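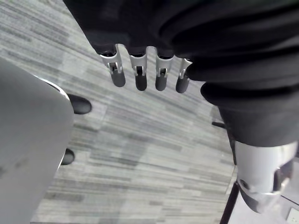
Four Fingers and a Sleeve: An Afternoon with the Lamont Robotics Club

Ingeborg Hellwig has been running the robotics club at Lamont for 11 years, and when I ask her how this year's project is coming along she laughs and pulls out a chair for me, so I know it's going to be a long answer (I didn't mind one bit!).

"We started with grippers, like everyone does," she says. "Two flat pads, open, close. Then Finn came in one Sunday and said he wanted fingers."

Finn Fuchs is one of 12 students in the club, and he doesn't deny it. The hand has slotted silver finger segments with little pin joints, and dark gray rounded tips. "The tips took us forever," he tells me. "The first ones were too slick, and a pencil would just slide out. We must have poured eight versions."

And the black fabric? That was a long argument, Hellwig says, and she still sounds fond of it. Half the club wanted every cable on show, and the other half wanted a proper sleeve, with a cuff pulled in snugly at the base of the hand. "The sleeve people won, mostly by doing the sewing," she says. "I've never seen teenagers so proud of a hem."

They have until March, when they take the whole thing to the Gostcombe meet – a long drive with a heavy passenger. The task there is to pick up a paper cup and set it down again without crushing it. Finn has been practicing the finger timing most evenings after school.

"Sometimes the little finger gets there first," he says. "So tonight I'm slowing it down, and then we'll try the cup again."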